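Runley opens home collection program for clothes-folding robots

Runley has started paying people to record household chores in their own homes, the company said in July. The recordings will be used to train a learning system that Runley wants to run on two-armed robots, with clothes and bedding as the first subject.

Participants work with a pair of hand-held grippers, one for each hand. Each gripper has two fingers that open and close, and a camera mounted on the tool records what the fingers are doing. There is no robot in the home. The movements are worked out later from the video and matched to the arms at Runley's test site in Puratach.

The first stage has produced 1183 recordings from 14 homes. Most are short, a single garment picked up, spread out, folded and set down. Participants use their own clothes and work wherever they would normally fold, on a bed, a table or a couch. 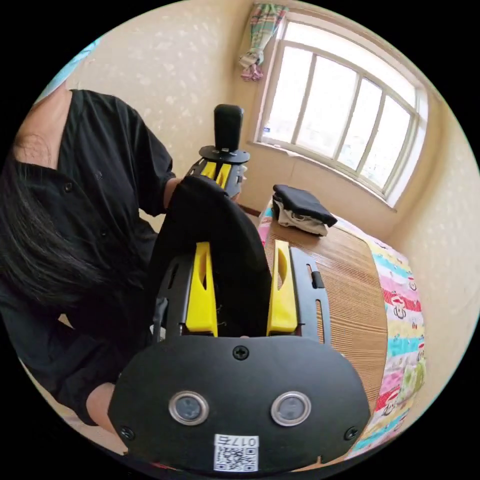 Dark clothing has been one of the harder categories. Black fabric shows few edges on video, and a sleeve lying on top of a shirt front can be difficult to pick out. Runley has asked participants to record more of it, in daylight and under lamps, and to keep going when a fold comes out badly. Failed attempts are labeled and kept - the company says the system needs to see how a person recovers from a dropped corner.

Recordings are checked by Stoica, a labeling firm that marks the start and end of each step. A recording is sent back if the garment leaves the camera's view for more than 8 seconds or if the two grippers lose track of each other's position. Stoica also blurs faces, mail and family photos before the files are passed on.

The grippers themselves are built by Videx, which ships them in matched pairs with a charger and a printed guide. New participants do a practice session of 2 hours before their recordings count. Pay is by accepted recording, and the equipment goes back to Videx at the end of the loan.

Runley has not said when a robot trained on the material will be shown in public. The next stage will add towels and fitted sheets, and sign-up for it is open on the company's website.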